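Thread on what we've been doing with the wrist camera at Jurnen since December. Short version: we wanted to know if a policy can fold and pick up cloth using only the view from the hand.

1/ The setup is called Giment. We dropped the overhead view completely and trained on wrist video plus joint positions. 200 demos, all collected by teleoperation at our Bekumdale lab.

2/ The hard part is contact. Once the hand is down in the fabric, the fingers and the cloth are most of what the camera gets, and the background goes nearly white.

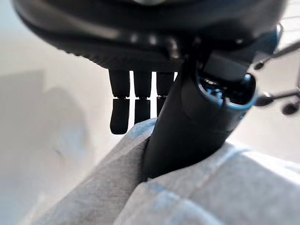

Wrist view, gray fabric, hand in close.

3/ Our first version treated every frame the same and did badly at this range. It kept closing early. So we added a small head that predicts contact from the last 12 frames and feeds that back to the policy.

4/ We ran 40 trials each, same cloths, same start poses. Early closes dropped by almost half with the contact head. Total time per pick didn't change much.

5/ It still fails on thin, shiny fabric. Dark cloth is bad too, with black fingers on top of it. We tried brighter lights and that only helped a little.

6/ We also tested on the Thaweesak cloth set without retraining. Worse than at home, better than our baseline. Full table is in the write-up.

7/ Next is two hands, with a camera on each wrist. Code goes up once the calibration scripts are cleaned up. Replies are open if you've tried wrist-only on soft stuff.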